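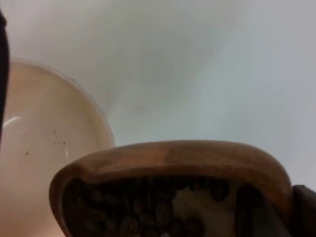
# Bowls, mostly

I keep being told that the right bowl makes you cook more. Pakum, the home shop on the second floor of the Zotbridge arcade, has a card by the register claiming as much. I've owned bowls my whole life and I cook as often as I ever did, but in August I gave in and started looking at them properly, mixing bowls and serving bowls both. What follows are my complaints.

**Cream bowl, wooden bowl.** Everyone who sells tableware wants you to mix the two. Cream next to wood is supposed to look relaxed. I think it looks fine, and I thought so before I read the catalog. What I doubt is the idea that they do the same work. A glossy bowl wants a wipe and you're done. Wood wants drying right away, and oil now and then, and it holds on to garlic longer than I do.

**On specks.** Dark specks on a pale inside show up from across the kitchen. Shops call this color "forgiving," and I'd like to know who it has forgiven. Coffee, toast, pepper, it makes no difference what they are. A pale bowl will tell on you. I had a brown one from Sastik for years and never saw a crumb in it, and I'm fairly sure the crumbs were there.

**On shape.** Deep and round beats wide and shallow for anything you stir. That's the one piece of sales talk I'll sign. The trouble is storage. Deep bowls nest only if you buy the matching set, and the matching set at Pakum is 5 pieces, of which I would use 2. The other three would live on top of the fridge. 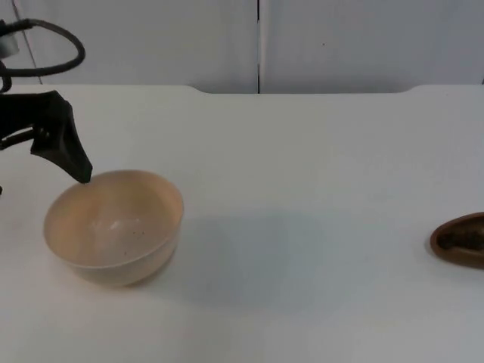
**On the small foot.** Walls that narrow toward the bottom are handsome on a white table. They also make me nervous. I've stirred stiff dough in bowls like this and had to hold on with my free hand the entire time. The Demchenko catalog (item 323, page 372, if you care to argue with it) says a narrow base gives "natural balance." Put a heavy spoon in one, let go, and see how natural it feels.

**On thin rims.** Nice for pouring, I'll admit. Less nice when you knock one against the faucet. I would take a thicker edge and a slightly messier pour, and I have never found a shop that agrees with me.

**On beige.** Is it beige, cream, sand, oat? Pakum has a different word on every shelf, and I can't tell half of them apart once I'm out of the store. If you're trying to match a bowl you already own, bring it along and ignore the label.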